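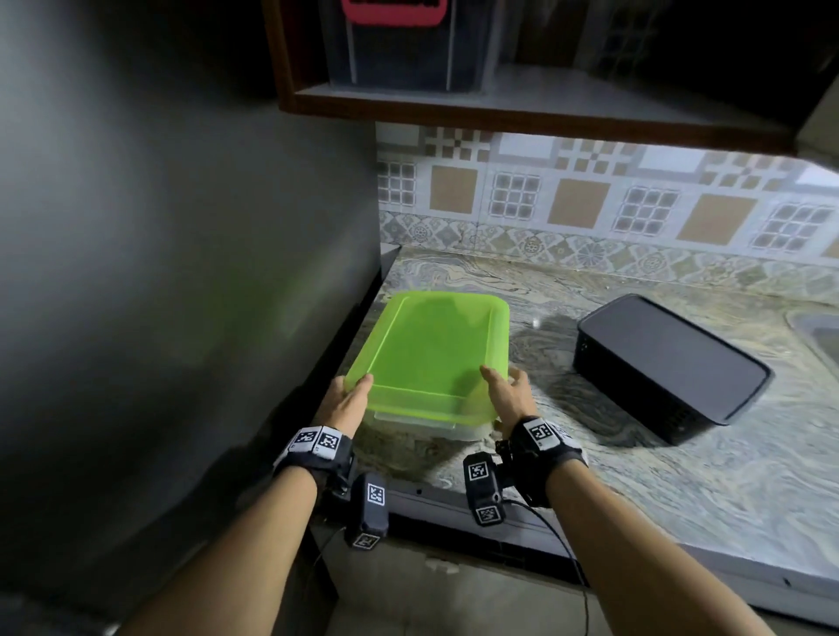
Hullberg Robotics Club — Learning from People Group

The member we spoke to has been recording chores in home kitchens since February, and still lights up at the mention of a plastic container. "You pick one up without a thought," she says. "Then you try to teach that to a machine and you realize how much your hands know!"

Her project, Elleo, needs examples of ordinary people doing ordinary jobs. Whoever is recording wears a strap with printed markers on each wrist, so the software can work out where the hands go. A session runs 25 minutes, and she likes to do three in an afternoon. "I tell people to put things away the way they would at home," she says. "If you grab it by the ends, great. If you change your mind halfway — keep going, that's good data too."

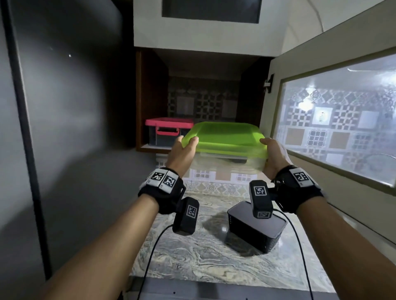

Cupboards are her favourite part. Reaching up is harder to learn than sliding something along a counter, she says, and a full shelf is harder again. "You're tilting, you're aiming for a gap, and there's a door on either side to stay clear of. I could watch it all day." Her early model got the colour of every lid right and had no idea where to hold them. The next round of recordings will be all drawers.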